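Print this article
E-mail this article

The Long Green Season

By Citlali Camacho

My grandmother kept her paint chips in a cookie tin, and if you were a good child and had washed your hands, she would let you lay them out on the kitchen table in whatever order you liked. I always started with the greens. There were more of them than anything else, because she had spent most of her married life trying to choose one for the front door, and I don't believe she ever threw a chip away.

I thought of that tin in October, when I drove up to Drumport to spend a few days with people who worry about green for a living. Drumport is a small place with a long main street that bends at the river, and for as far back as anyone I met could remember, the doors along it have been green. They aren't all the same green, mind you, and that is where the trouble (and most of the fun) comes in.

The paint store is called Beltrán, after the family that opened it, and it has a bell on the door and a dog behind the counter who doesn't get up. On the back wall are 31 greens, each brushed by hand onto a little card, with the names written underneath in pencil. Some are named for streets and some for the people who first asked for them. One is just called Tuesday. I asked about that and got a shrug and a cup of coffee, and I must say it was very good coffee, so I let the matter drop and stood there looking at the wall until my coat got too warm.

What I learned at Beltrán, over that coffee and the two that came after it, is that green is a hard color to live with outdoors. The older yellow-leaning shades look wonderful in May and a bit sickly by Thanksgiving. The blue-leaning ones hold up in winter light but go cold on a cloudy afternoon, and people walk right past them. So a Drumport family will often paint the door one green and the frame around it a darker one, close to the color of pine needles, and let the two of them argue it out. The darker edge does a lot of the work. Your eye reads it as shade, even at noon, and the door seems to stand a little forward of the house, as if it were coming out to meet you.

I walked the length of the main street with that in my head and kept stopping at strangers' gates. One woman came out to ask if I was lost. When I told her I was looking at her door she went back inside and fetched her husband, and the three of us looked at it together for a good while. They had repainted in the summer and still weren't on speaking terms about it. He had wanted Buler, a soft, mossy shade named for the old mill upriver, and she had wanted Tanus, deeper and plainer. They'd gone with Tanus. He told me he was getting used to it, and she told me he had been saying so since July.

I have a soft spot for people who care this much about something the mail carrier sees more often than they do. My own front door was beige when I bought the house and beige it stayed, through two roofs and one flood, for no better reason than that beige was already there. I came home from Drumport with 3 sample jars rolled up in a sweater, and I've been brushing squares onto scrap board and carrying them out to the porch at breakfast and again at dusk, which has made me a figure of some interest to the neighbors.

So far the middle one is winning. It's a plain medium green, a touch lighter when the sun gets on it, and I've tried it beside a strip of something nearly forest green to see how they get along. They get along fine. My sister likes the yellow one, but my sister doesn't have to live here.
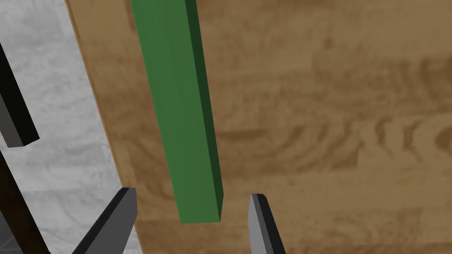

Choosing a Green of Your Own

Buy the smallest jar the store will sell you and paint a board, not the door. Move the board around for a week. Look at it in the rain if you get any, and look at it from across the street, where most people will be standing. Leave the porch light on one night and look at it then, too.

Print this article
E-mail this article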